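HSK 2210 Household Textiles and Garment Care
Unit 2: Folding and Sorting Heavy Cottons
Instructor: Lamduan Nuchit

Read before the April practical. Bring one pair of jeans and one dark garment from home. Clean items only.

Denim is a twill weave. The warp yarns are usually dyed with indigo and the weft is left undyed, so the face is darker than the back. Indigo sits near the surface of the yarn and wears away with rubbing. Fading shows first at the thighs, the knees and the edges of seams. Waistbands and folded layers often keep more of their color.

Sorting comes before folding. Put dark items in their own pile. New denim can shed dye onto light fabrics, so check a pale bedspread before you use it as a work surface. A printed or patchwork cover is fine if it is colorfast.

Folding on a bed is slower than folding on a table. The mattress gives under your hand and the cover slides. Press with the flat of the palm and work from the waistband toward the hem.
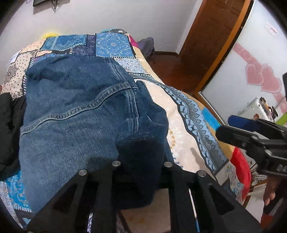

Fig. 1. Folded jeans on a patchwork bedspread. Note the double stitching around the back pocket and the deeper navy near the waistband.

Steps for the standard fold
1. Close the zipper and button. Empty the pockets.
2. Lay one leg over the other with the back pockets facing out.
3. Tuck the crotch point in to make a straight edge.
4. Bring the hem up to the waistband, then fold again in half or in thirds.

Pockets add bulk. If the stack leans, turn every second pair around.

Weigh your folded pair on the bench scale and write the result on the sheet. The scale must read zero before you start. Mark the fiber content from the label next to it (for example, 100% cotton).

Reading: Panyasiri, chapter on woven cottons. Completed sheets go in the tray outside Room 280.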